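**Sorting benches, June update for the Grivine grant**

What a good month! All 32 work surfaces at the Alhassan site are now cleared and marked out in tape, and the crew has taken to the grid faster than I dared hope (two of them have started redoing their own desks at home).

The idea is simple: every item gets its own square, and the bins stay at the side. We've sorted 162 donated items this way so far, and I can finally find things on a Monday morning.
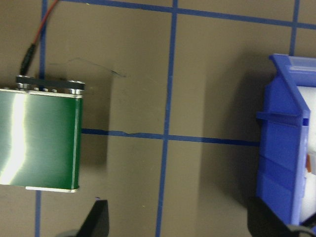
## Money and what's next

We have spent $3,867, mostly on bins and shelving from Flolent. Tape cost us $95, more than planned. Blue was the color everyone could see best on the tan tops, so we bought plenty. Some strips are already wrinkling and we'll be replacing those first.

In the coming weeks we start on the back shelves, and I'd love for you to come by and see them. Any afternoon works, just call ahead.

Edem Fiadzo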